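Where Does the Small Stuff Go? Tidying the Game Room in Cimow Hall

Final project report, Everyday Design (second-year elective)
Submitted 5/13/22

Why I picked this

If you have ever lived in Cimow Hall you know the cabinet. It's in the game room on the ground floor, it has double doors that don't quite close, and when you open it something rolls out and goes under the couch. Dice, plastic pawns, counters, those little hourglass timers, marbles from a game whose board disappeared before I moved in... it all used to live in one big deep tote on the bottom shelf, and everybody just threw things in there at the end of the night. I did too, I'm not going to pretend I was above it.

The assignment was to find a small annoyance in a place you use every day and change something physical about it, then see if people act differently. My first idea was the shoe pile by the laundry, but that one got complicated fast (people have feelings about their shoes). The cabinet was much friendlier. I could get at it any evening, and if I messed it up, well, it was already messed up!

My question was pretty simple. If the small pieces live in shallow open trays on the table during a game, instead of in a deep tote in the cabinet, do more of them end up back where they belong?

What was in there to begin with

I dumped the whole tote out on a bedsheet on the floor, which was a bad plan with the carpet we have, and sorted it over one long evening in November. There were 165 loose pieces that weren't in any box. I'd honestly expected less. Most of them I could match to a game on the shelf just by color and shape, or by opening boxes until I found the one with a gap in it. Pawns were the easiest. Counters were awful, since two of our games use nearly the same round ones and the only difference is that one set has a tiny ridge around the rim.

The rest were strays. I kept all the strays, even the ones that clearly weren't from a game at all (a shirt button, a bit of a pen, half a hair clip). My reasoning was that I wanted to see if anybody came looking for them. One person did come for the hair clip and was pretty happy about it.

I also wrote down where the pieces were lying in the tote before I dumped it, sort of in layers, and that was more useful than I thought it'd be. Everything small was at the bottom. Anything big, like card decks and folded boards, sat on top and hid it. So if you were missing a pawn you had to lift out everything else first, and people don't do that at eleven at night. They grab a coin and use that as the pawn.

Choosing the trays

I looked at three kinds of container. The first was a zip bag for each game, which costs almost nothing and which I still think is fine for storage. The trouble is you can't play out of a bag. You end up emptying it on the table and then you're back to a pile.

The second was a set of clear boxes with lids from a line called Doravetti. They look great, and the lids click in a satisfying way. But the lids wander off. I borrowed a couple from a friend's desk to try, and by the end of one evening a lid had turned into a coaster.

The third was the plain blue plastic tray, shallow and rectangular, with thin sides that lean out a bit and a narrow lip around the top. No lid. You can reach in from any side and you can see every piece in it from across the table. It's also very blue, which turned out to matter. A white die on a white table is easy to miss, and the same die in a bright blue tray is not. I spent $20 in total, which was my whole budget, and I bought them secondhand from the swap shelf sale at the Wynne building, so a few came with scuffs already on them. Doesn't hurt anything.

How I set it up

I ran two phases. In the first one I changed nothing except that all the sorted pieces went back in the deep tote, so I had a fair starting point. In the second I put the tote away in my room and set out the trays instead. They stayed in a stack on top of the cabinet, right at elbow height, and the rule (on an index card, very short) was: take a tray, play out of the tray, leave the tray on the table when you're done.

That last part was on purpose. I didn't ask anybody to sort anything or put it back in the cabinet. I wanted the lazy option to also be the tidy one. Somebody, usually me, would come by later and slide the contents back into the right box.

Each evening I wrote down which games got played, which pieces I found outside a tray or outside the tote, and where I found them. I called each time a piece got used and then had to go somewhere a "put-away," and I kept going until I had 400 of them logged between the two phases. That meant a lot of crawling around under furniture with a phone flashlight. If I did this again I would buy knee pads!

Things I noticed in the tote phase

The floor near the couch was the worst spot by a lot. The tote was on the bottom shelf, so people would toss pieces at it from a seated position, and they missed. Some of them were surprisingly good at it and some of them should not be allowed near a basketball.

The windowsill was second. I think people put a piece there to keep it safe and then forgot it. I found the same yellow pawn on the sill four evenings in a row, and I'd moved it back every time.

Nobody was being careless in a mean way. When I asked about it, people told me they figured the tote was basically the trash with extra steps, and if a piece went in there it was gone anyway, so why bother aiming. That stuck with me. The container was telling people how much the stuff in it was worth.

Things I noticed in the tray phase

The floor got better right away. There were still pieces under the couch, but they were mostly dice, and dice go where they want. Pawns and counters mostly stayed in the trays. I'd come down in the morning and find a tray on the table with the whole set sitting in one corner of it, like somebody had swept them over with the side of their hand.

People started rolling dice into an empty tray too. I didn't plan that and it isn't on the card. The sides are just high enough to stop a die if you roll gently. It's loud, though. Plastic on plastic is really loud, and I got one complaint from the room above, so I cut a piece of felt for one tray and wrote ROLL HERE on some masking tape. The felt tray was the most popular thing in the entire project.

The other surprise was that trays pulled in things that weren't game pieces. Keys, earbuds, a granola bar. An open tray on a table apparently says "put it in me." I had to decide if that counted as a failure, and I went with no. A game room where you can find your keys is a better game room. It did mean there were evenings when somebody wanted a tray and they were all full of pocket stuff.

What didn't work

My labels. I made a label for every game, with a little drawing, and stuck them on the short ends of the trays. People ignored them completely and took whichever tray was on top. By the middle of the phase I'd peeled them all off, and things went exactly the same without them.

The index card was too small. It said what it needed to say, but you had to already be standing at the cabinet to read it. A couple of people told me they'd thought the trays were for an art class.

Stacking was kind of a pain. The trays nest, which is great for space, but if one small piece gets left in the bottom tray the whole stack sits crooked and then slides. I found out about the sliding at two in the morning, from upstairs.

And my counting had a hole in it. I was the one checking and also the one who lived there, and everybody knew I was doing it. At least one person told me they tidied up extra "for the report." Sweet, but not great for data. I don't know how to fix that on a student project except to say it out loud.

What I'd change

Taller sides on one or two of the trays for dice, and felt in those from the start. A sign on the table and not on the cabinet. One tray kept just for keys and junk, in a different color, so the blue ones stay free. I priced a set of fancier organizers from Wumonov while I was writing this up and they're nice, but they have dividers, and I've come around to thinking dividers are a mistake for a room like ours. You only need one pile per game.

I also want to try it in the kitchen, with the drawer where batteries and takeout soy sauce go to hide. That's next fall, if my roommates let me.

The trays are still there, by the way. I took my log sheet off the wall and left everything else, and the tote is holding my winter boots now. My tray shape, for anyone who wants to look for the same kind: blue plastic, low thin walls, plain flat floor inside. A bit of scuffing on the floor of it is fine.
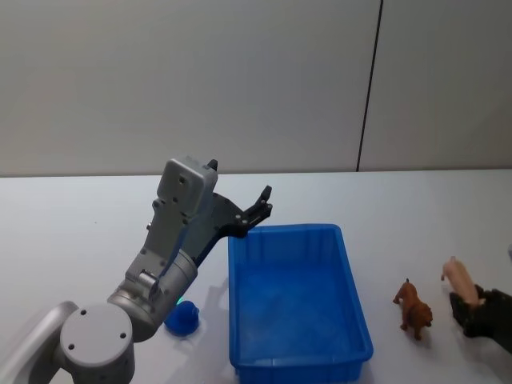 What I turned in with this report

The log sheets from both phases, the index card, one peeled label, and the piece of felt I cut wrong the first time.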